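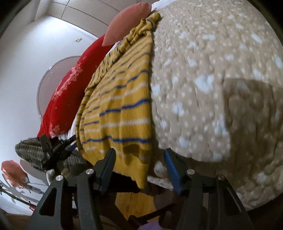
4.3 床上针织盖布与绒毯的整理

本节适用于Cloddale公寓各标准客房,供客房服务人员在日常整理及换季收纳时使用。床单、枕套的更换见4.2节,收纳柜的编号规则见第6章。

4.3.1 准备

1. 确认床面无客人私人物品。如有,应按遗留物品规定登记,不得自行移动至其他房间。
2. 洗净双手并擦干,取下戒指、手链及腕表。
3. 准备软毛刷一把、干净收纳袋2只。收纳袋须为Ollex透气型,不得以塑料袋代替。

注意:针织物易勾丝。整理时不得用指甲或尖锐物品挑拉线圈。

4.3.2 黄色条纹针织盖布

1. 将盖布与绒毯分开。两者相邻放置时,应先提起盖布,再移动绒毯。
2. 找到盖布四角,将卷起或堆叠的边缘逐段展开,平铺于床面。
3. 用手掌由中央向两侧抚平,不得拉拽边角。深蓝色与米白色条纹应保持平直;如有歪斜,提起该处重新放下。
4. 沿条纹方向对折,再对折一次,折边对齐。
5. 检查正反两面。发现脱线时,在织物登记表中注明位置,并送交布草间处理。

说明:条纹在盖布一端排列较密。折叠后应将较密的一端朝外,便于清点时辨认。

4.3.3 米色绒毯

1. 双手握住绒毯短边,轻抖3次,使绒面蓬松。抖动时应远离墙面及床头灯具。
2. 平铺后用软毛刷顺绒向轻刷。绒面颜色不均时,应先改变观察角度并打开顶灯,确认是否为光线所致。
3. 确认为污渍的,停止刷理,单独装袋并贴黄色标签。
4. 无污渍的,纵向折为三层,再由一端松卷至另一端。

警告:绒毯不得熨烫,不得使用高温烘干。绒面受热后可能倒伏,无法恢复。

4.3.4 放置与收纳

1. 客房使用期间,绒毯置于床尾,盖布叠放其上,两者外缘对齐。
2. 织物与墙面之间应留出10厘米间距,不得塞入床与墙之间的缝隙。
3. 每年4月换季时,两件织物分别装袋,存入Groen储物柜上层。袋内不得混放其他物品。
4. 在柜门登记卡上填写房号及入柜日期,由当班人员签字。

注意:收纳前织物必须完全干燥。触摸时仍有潮感的,应摊开晾放,不得装袋。

4.3.5 常见情况处理

折边反复散开:检查盖布是否有一角未展平,重新执行4.3.2节第2步至第4步。
绒毯卷后过厚,无法入袋:松开重卷,不得用绳带勒紧。
织物有异味:停止使用,联系布草间,分机73。

本节修订日期:2022年12月14日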